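Illstead Bags: hand-held gripper demonstrations with clear plastic film

README for the second release, Saturday, June 1, 2024

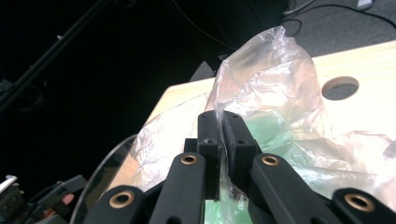
Hello, and thank you for downloading this. Illstead Bags is a set of 701 short demonstrations in which a person works a two-fingered gripper by hand to handle big, crinkly, see-through plastic bags on a table. We put it together at Floteo because every policy we trained on boxes and mugs went to pieces the moment it met a bag, and we suspect we are not the only ones who have had that sort of afternoon.

What is in the folder

Each demonstration has its own numbered directory holding the wrist camera video, the path of the gripper, the width between the fingertips and a short note typed by whoever was holding the tool. The notes are a mixed lot. Some say "fine" and some go on for a paragraph, and we have left them exactly as they came, spelling and all.

The tasks

There are seven tasks. The plainest is to pinch a fold and hold it, and the longest is to draw the bag back from whatever is inside without dragging the thing along with it. Full wording for each is in tasks.txt. Please do read it before you train, as "lift" and "gather" sound much alike and were taught quite differently.

How we demonstrated

We asked people to go slowly, close the fingers fully on the film and wait a moment before moving off. Clear film is hard to see on camera - the creases and highlights are often all you get - so that little wait is rather useful if you are looking for the instant of the grasp. Missed pinches are kept in and marked "retry". Two people demonstrated, and both were right-handed, so you may find the approach leans a bit to one side.

Things to watch for

Fingertip width is a poor guide to whether a grasp worked. A pinch of film is so thin that the reading looks much the same as closing on nothing at all. The Cetside loader smooths the width by default, and we would ask you to switch that off.

Splits

Please use the split files as given. Our first release shuffled single clips and put near-twins on both sides, which made everybody's scores look lovely. The Obradović split keeps each sitting whole and is the one to report.

Corrections are very welcome, small ones too. Send the directory number and we will take a look.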